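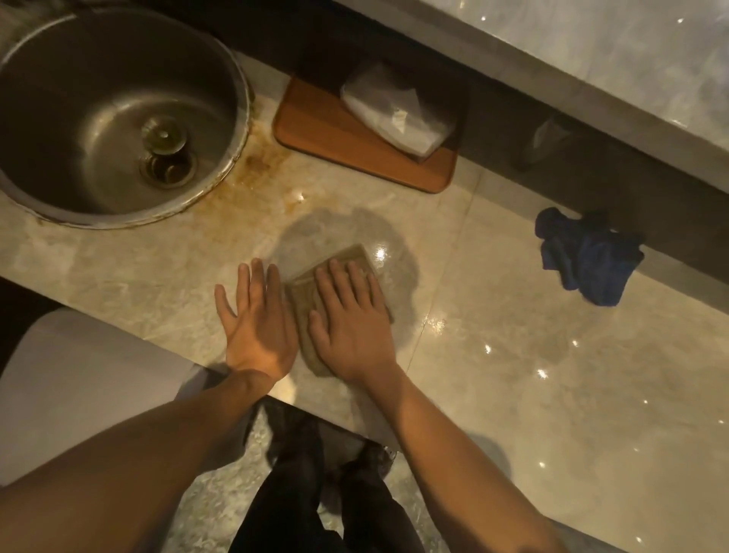 One member asked at once, before the agenda was read, if the money from Lirkex can be used for bus tickets also, or only for the English lessons. It was agreed to take this question first.

Minutes of the June meeting, Veletness Welcome Group
Opened at 18:30. The minutes of the last meeting were accepted with one correction: the lessons at Canell Hall end at 20:00, not at 19:30.

1. Money from Lirkex
The grant is 2,248 pounds. The letter says "costs of learning", and the members did not agree what this means. Some think a bus ticket to a lesson is a cost of learning. Others want to have this in writing before anything is paid. The secretary will write to Lirkex and ask. Until the answer comes, tickets are paid from the tea money, as before.

2. Families
Two families have moved to Fourie Street since the last meeting. One of them still waits for school places for the children. The school has promised a reply before the holidays. The other family needs a cot and a pushchair, and a member has offered a cot.

3. English lessons
The evening class is full and there are 7 persons on the waiting list. Most of them work in the mornings, so a morning class will not help them. It was proposed to open a second evening class from September. Two teachers are willing, but one can come only every second week. Decision: ask Canell Hall for the price of the small room.

4. Students from the college
The college asked if its students may record the stories of our members for their journal. A long discussion followed. Several members said that they have told their story many times to offices and do not wish to tell it again. Others would like to do it, but want to read the text before it is printed. Decision: each person answers for himself or herself, and the college must show the text first. No names of children.

5. Other matters
The key of the cupboard is still missing. The summer meal was moved to the next agenda.

Closed at 20:10.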